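# Mermelada de coco con huevo Semus: preguntas frecuentes

Aplicable a los lotes envasados desde septiembre. Para lotes anteriores, consulte la ficha impresa en la caja.

### ¿Qué ingredientes lleva?

Leche de coco, yema de huevo pasteurizada, azúcar de caña, azúcar de palma y hoja de pandan. La versión Drimora sustituye el azúcar de palma por caramelo y no lleva pandan.

### ¿Qué alérgenos contiene?

Huevo. La línea de Kastedcombe procesa también leche y sésamo, por lo que pueden aparecer trazas de ambos.

### ¿Cuál es el peso neto del tarro?

217 g. El formato de hostelería se vende en cubo de 3 kg, únicamente bajo pedido.

### ¿Cómo se conserva?

Cerrado, en lugar seco y por debajo de 25 °C. Una vez abierto, en nevera entre 2 y 5 °C, durante un máximo de cuatro semanas. Use siempre un cubierto limpio. No se recomienda congelar: la emulsión se rompe y no se recupera al batir.

### La mermelada se ha separado. ¿Es un defecto?

No. La grasa del coco sube a la superficie en reposo, sobre todo en verano. Remueva durante 20 segundos. Si persisten grumos duros, caliente el tarro abierto al baño maría a 44 °C y vuelva a remover. Si hay moho, olor agrio o la tapa está abombada, deséchela y escríbanos con el número de lote.

### ¿Por qué varía el color entre tarros?

El azúcar de palma no es uniforme. El tono va del verde oliva al marrón según la partida. El contenido de azúcar no cambia.

### ¿Qué pan conviene para la tostada?

Pan de molde blanco, en rebanadas de 1 cm, tostado por ambas caras. La mantequilla se pone fría, en láminas, y no se unta. Con masa madre el resultado es más ácido y la miga retiene peor la crema.

### ¿Se puede hornear?

Sí, como relleno cerrado y hasta 180 °C. En superficie se quema a partir del minuto ocho.

### ¿Cuántos tarros tiene un lote?

El lote estándar es de 3,837 unidades. El código consta de la letra de línea y cuatro cifras, y figura en el borde de la tapa.

### ¿Qué diferencia hay con la crema Yeh?

Yeh es nuestra crema sin huevo, espesada con almidón de tapioca. Es más fluida y aporta 197 kcal por cada 100 g. No la sustituya en recetas que dependan del cuajado.

### ¿Cómo se tramita una devolución?

Se admiten tarros sin abrir durante 30 días desde la entrega. Indique el pedido y el lote en el formulario de contacto. Los gastos de envío corren a cargo de Semus solo en caso de error o rotura.
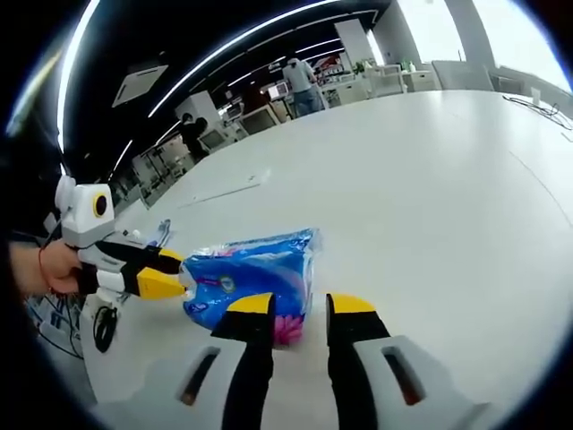

*Paquete con envoltorio azul sobre una mesa blanca.*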